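Workroom ceiling, Rillosthorpe: gallery and notes

Text and photography: Pankaj Vashisht
Page last revised November 30, 2022

The workroom at Rillosthorpe takes up most of the ground floor of the Buver building. It has a floor area of 275 square metres and is used for bench work, storage of small equipment and occasional training. The page covers the ceiling, with short notes on the parts of the room that affect it. Earlier pages in the series dealt with the floor coating and the loading door and are not repeated.

The ceiling is lined with corrugated metal panels, finished white on the room side. The lining was fitted under the original roof structure in May, after the old boarded ceiling had been taken out. The panels are a stock item from Grewal, cut to length before delivery. No cutting was done inside the building apart from openings for services.

Panels and fixings

The ribs all run in one direction. Each sheet laps over the next by one full rib, and the lap faces away from the entrance so that the edge is less noticeable on walking in. The lining is fixed through the valleys at 400 mm centres. Fixing through the crowns was tried on a test piece and dropped, as the sheet deformed slightly under the washer and the mark showed from floor level.

Fixings have white caps. Where a cap is missing it should be replaced with the same type; a painted screw head yellows at a different rate from the panel and can be picked out from the other side of the room within a year or so.

End laps were avoided by ordering full-length sheets. Handling these indoors was slow. Two lifting stands were used with a padded cross rail, and the sheets were kept off the floor on timber bearers until needed. 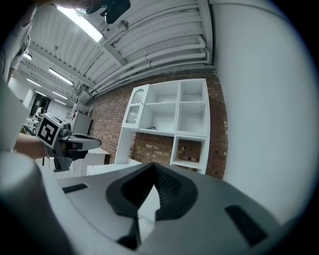
Workroom in use. White corrugated metal ceiling, with a small round grey fixture mounted on it.

Ceiling fixtures

Anything mounted on the lining has to span the ribs or sit on a packing piece. The rule used in the workroom is that a base wider than 90 mm gets a flat backing plate, and a smaller base goes on a shaped packer cut to suit the profile. Screws do not go into the panel alone. They pass through to a bearer behind, and the position of the bearer is marked on the ceiling drawing kept in the plant cupboard.

Packers are grey throughout. White ones were available and would have matched the panel, but they arrived in a slightly warmer shade and were sent back. Grey was held in stock by the supplier.

Cable runs are above the lining wherever possible. Each opening has a rubber grommet, and the cut edge is treated before the grommet goes in. Openings made for fittings that were later moved are closed with a blanking disc from above, not filled.

Space above the lining

There is a gap between the lining and the roof structure, deep enough to reach into but not to work in. It holds the insulation, the cable trays and one short length of duct. Access is by removable panels along the wall side. These have turn fasteners in place of screws and should be taken down by two people, as the sheet flexes and will crease if held at one end only.

The insulation is supported on mesh and does not rest on the panels. If a panel is found to be carrying weight, the mesh clip above it has probably come off its bearer. The clip can be pushed back by hand.

Sound

Bare metal overhead makes for a hard room. Measurements taken before and after the lining went in showed longer reverberation at the upper end, which was expected. Speech at the benches is still clear. Dropped tools are louder than they were. Hanging baffles from Cillarance have been priced for the end of the room used for training, with no order placed at the time of writing.

A perforated version of the same panel exists. It was considered and turned down on cost and because the holes would need vacuuming.

Light

The white finish was chosen to spread light from the fittings and the high windows. Corrugation breaks up the reflection, so there are fewer bright patches on screens and polished surfaces than with a flat gloss ceiling. Fine shadow lines appear along the ribs towards the end of the day. They can look like dirt in photographs and are worth checking by eye before anyone is sent up a ladder.

Cleaning and inspection

Dry dusting with a soft head on a pole is enough for most of the year. The pole is worked along the ribs, never across them, as the head catches on the laps and pulls at the caps. Wet cleaning is done with a mild detergent and followed by clean water. Solvent cleaners dull the finish.

Inspection covers the following:

Caps missing or loose.
Rust staining at fixings or cut edges.
Movement at laps, checked with a hand and not a lever.
Fixtures that have turned on their base.
Grommets dried out or cracked.
Turn fasteners left open on the access panels.

Findings go on the sheet in the plant cupboard, with the bay letter and the distance from the window wall. A finding without a position is of little use, given that one rib looks much like the next.

Known faults

Bay C has a shallow dent near the access panels, made during installation. It does not affect the lap and has been left. The trim along the window wall opens up slightly in cold weather and closes again; a wider trim section is on order from Grewal. One sheet in bay E ticks as the roof warms in the morning. The fixings have been slackened and reset, which reduced the noise without removing it.

Drawings

The ceiling drawing is at revision 2. Revision 1 shows the bearers in bay A in the wrong place and should be destroyed if found. Copies can be had from the Buver site office on request.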